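5.2 Recording demonstrations by remote control

Read this section before you put on the gloves. The sales sheet says the Kernow learns a task "from a few easy tries." Our bench has not seen that happen, and the steps below assume you won't either. Plan on 200 good recordings for one short task, and expect to throw out a fair number on the way.

Before you start

1. Charge both gloves fully. A glove below half charge will still connect, but the fingers lag and the software gives no warning.

2. Run the hand check from section 4. Open and close each finger by itself. If a finger on the robot moves late or stops short, fix it now. Do not count on the "auto smooth" setting, which only hides the fault in the preview.

3. Clear the robot's reach of anything that is not part of the task.

4. Create a new task folder in Usska. Give it a plain name. Names with spaces are accepted on screen and then dropped when you export.

CAUTION: Keep the stop button within reach of a second person. The operator's hands are busy and cannot get to it in time.

Recording

5. Stand where you can see the headset view and nothing else. Operators who peek at the real table make better demonstrations than the robot can ever repeat, as it only gets the head camera.

6. Press the left pedal. Wait for the second tone. Anything you do before it is lost.

7. Do the task at one steady speed. If you fumble, carry on and recover if you can. A few recoveries are worth keeping. A recording made up mostly of recoveries is not.

8. Press the left pedal again, then mark the recording Keep or Drop. "Maybe" is offered as a choice. We have yet to meet anyone who went back to the maybes.

9. Change the starting position a little every 5 recordings. The Shuffle Helper will suggest positions for you, but it repeats itself and has no idea what is on your table.

Note: Error 428 means the glove and the arm disagree about the wrist angle. Restarting clears the message but not always the problem. Redo the hand check before you trust the next recording.

Gripping glassware

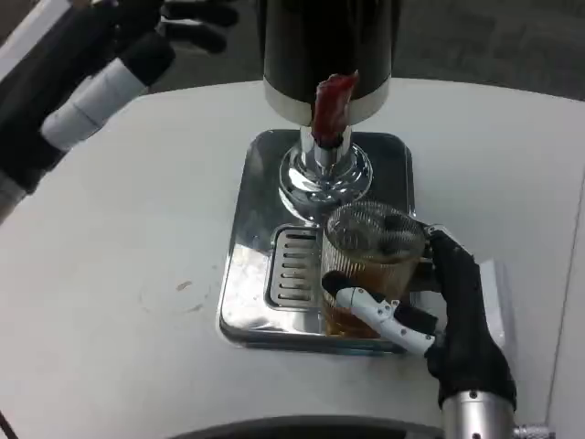
Finger pressure is the setting most people get wrong. The factory value came from foam blocks, and we would not use it on anything that can break or spill. Start at 2 on the grip scale and raise it one step at a time with an empty container. For a mug standing under a spout, bring the right hand in from the side, lay one finger across the front of the glass and keep the fingertips clear of the opening, though a tip pressed up near the rim, as on the ribbed mug, is easy to miss from the head view. Hold the left hand up off the table while the right hand takes its grip. Shiny trays and fittings throw back reflections of the hand, so judge contact by the fingers themselves and check the pressure readout as well.

CAUTION: Do not practice with hot liquid. The hand covers resist splashes according to Cirnetti, but the metal connector fitting at the wrist is a separate part and we could find no rating for it.

10. When the session is over, play back every kept recording at normal speed. The quality score is no substitute. Dionysis Kokkinos ran a set with the score switched on and it gave top marks to recordings in which the hand never closed.

11. Export the folder, then open one exported file to make sure it holds both video and finger data. Go on to section 5.3 only if it does.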